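What Happens to Medical Supplies Before They Are Used?
Prorotari Health Learning Series for Young Readers

When you visit a clinic with a scraped knee, the nurse may open a small paper packet and take out a clean dressing. The packet was closed at a factory, perhaps many months ago. This page explains how supplies such as bandages, swabs and tweezers are made safe to use.

Clean and sterile

These two words have different meanings. Something is clean when the dirt has been washed away. Something is sterile when there are no living germs on it at all. Germs are far too small to see, so a thing can look clean and still have germs on it.

Not every supply must be sterile. A sling for a sore arm only needs to be clean. A dressing that will touch an open cut should be sterile.

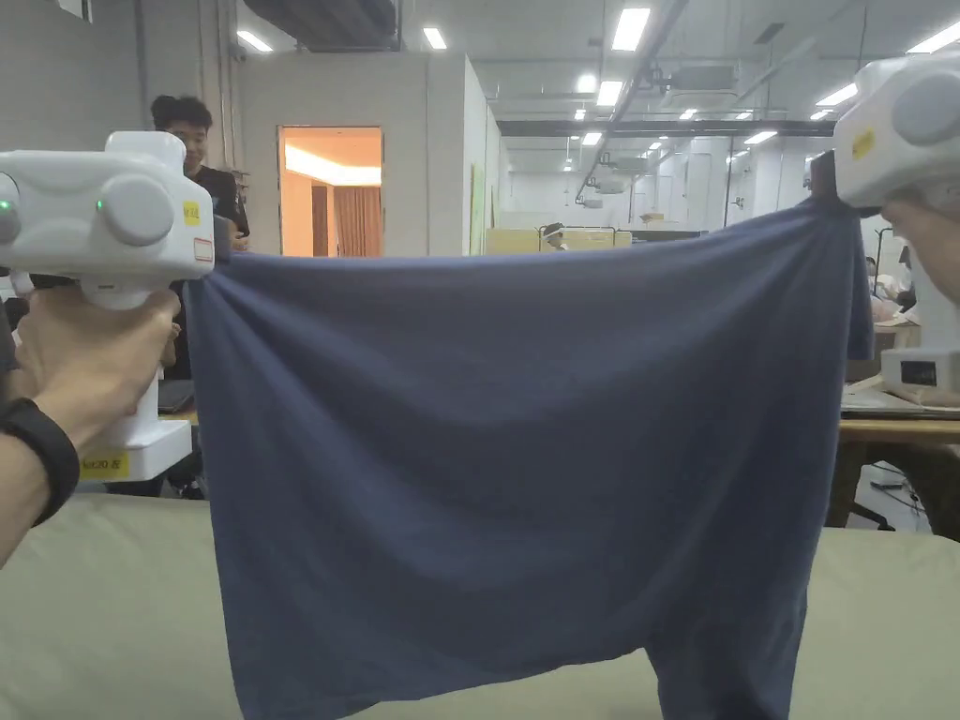

Why can't a hospital just wash everything with soap?
Soap and water remove dirt and many germs, but some germs are very tough and can stay behind. Special machines are needed to destroy them.

How germs are destroyed

One common machine is called an autoclave. It works a little like a large pressure cooker. Metal tools are washed, wrapped and placed inside, and very hot steam fills the chamber. The steam must reach every part of every tool -- even the hinges of scissors.

Some supplies would melt or be spoiled by steam. These may be treated with a gas, or with a kind of energy called radiation. The supplies do not become radioactive, and they are safe to touch afterwards.

At the Egilsson Centre in Clostville, the steam machines are tested every Wednesday. Kári Kjærgaard, who manages the sterile supply room, keeps a written record of each test. One shelf in the room holds 812 packets, arranged so that the oldest are used first.

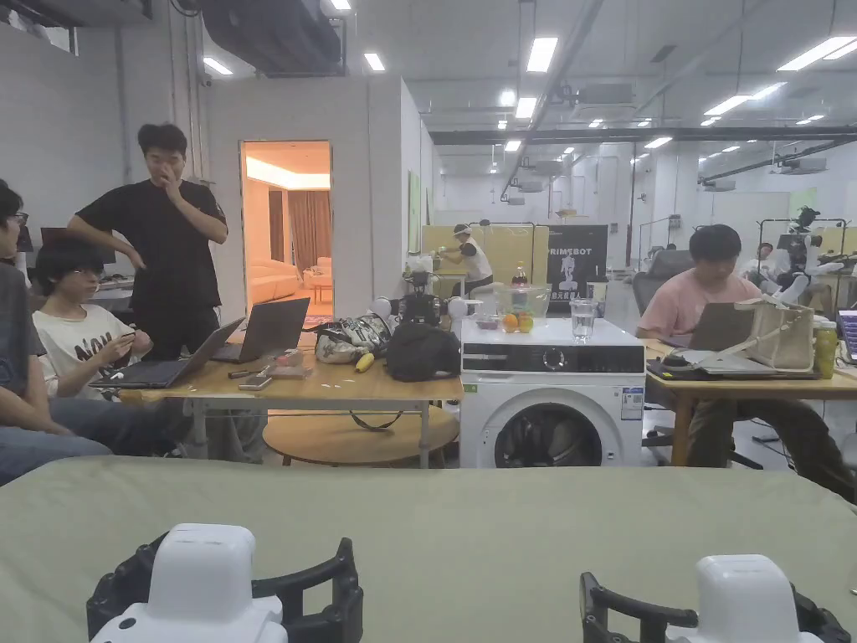 People at a light wooden table.

Reading a packet

A sterile packet usually shows a date. After that date, it should not be used. Many packets also have a small mark that changes colour during treatment. The mark tells staff that the packet has been through the machine.

A packet that is torn, wet or already open is no longer sterile, and it must be set aside.

What you can do

Wash your hands with soap for 20 seconds before you touch a bandage. Ask an adult to open the packet for you, and try not to touch the soft pad in the middle. If a dressing falls on the floor, tell an adult and use a new one.

Words to know

Autoclave: a machine that uses hot steam to destroy germs.
Dressing: a covering placed on a cut or wound.
Sterile: having no living germs.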